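Movie Nights at Tonolham Hall: Your Questions

Do I need to book a seat?
No, just come along on Friday and sit wherever you like, though the front rows do fill up early when it's a family picture and the cousins all turn out.

What time does it start?
Doors open at 6:30 and we try to dim the lights by seven. Most movies run over 90 minutes, with a nice long break in the middle so people can stretch and catch up.

Can I bring my own snacks?
Please do! Microwave popcorn is fine, and the microwave is in the kitchen.

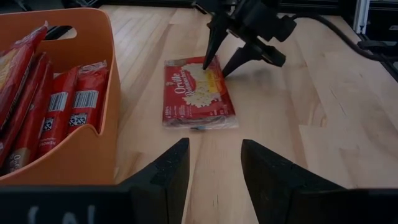 Is there parking?
There are 54 spaces behind the hall, and you can also park along Arthur Street after six.

Who picks the movies?
Amerley Korletey does, mostly from the slips you drop in the box by the door, so keep them coming.

Last updated: June
Contact: Kwame Dramani, hall office | © Tonolham Hall | Back to top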